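Betreff: Re: [mieter-plenwood] Nebenkostenabrechnung und Kaution

Am 10. Juni 2019 schrieb Kovham Hausverwaltung:
> Guten Tag an alle,
> die Abrechnung für das Haus Merside ist jetzt verschickt.
> Die Nachzahlung beträgt 46 Euro pro Wohnung und ist bis Ende
> des Monats fällig. Wer im Oktober auszieht, bekommt von der
> Kaution zunächst alles bis auf 200 Euro zurück.

Guten Tag,

vielen Dank für die Nachricht. Ich habe dazu einige Fragen und bitte um Entschuldigung, falls ich ein Wort nicht richtig benutze.

Erstens: In meinem Brief steht eine Nachzahlung von 384 Euro und nicht von 46 Euro. Welche Zahl ist gültig? Ich habe am Freitag schon mit der Firma Phelan telefoniert, welche die Zähler abliest. Dort hat man mir gesagt, dass man nur die Werte liefert und keine Beträge berechnet.

Zweitens möchte ich wissen, für welchen Zweck die 200 Euro einbehalten werden. In meinem Vertrag finde ich darüber keinen Satz.

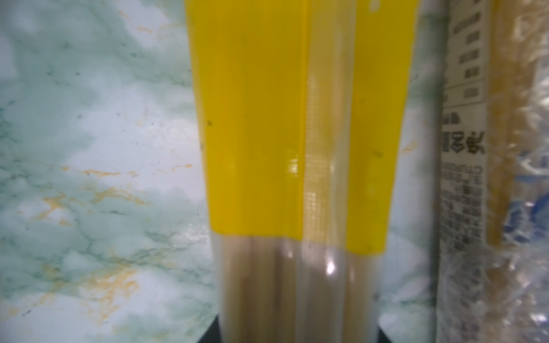

Drittens habe ich bei der Übergabe 300 Euro für die Einbauküche bezahlt, an den Vormieter. Ich möchte sie gern an den nächsten Mieter weitergeben. Muss die Verwaltung hierzu schriftlich zustimmen?

Hat jemand im zweiten Stock auch einen so hohen Betrag bekommen? Dann könnten wir die Belege zusammen ansehen.

Mit freundlichen Grüßen
Wohnung 2 links, Haus Merside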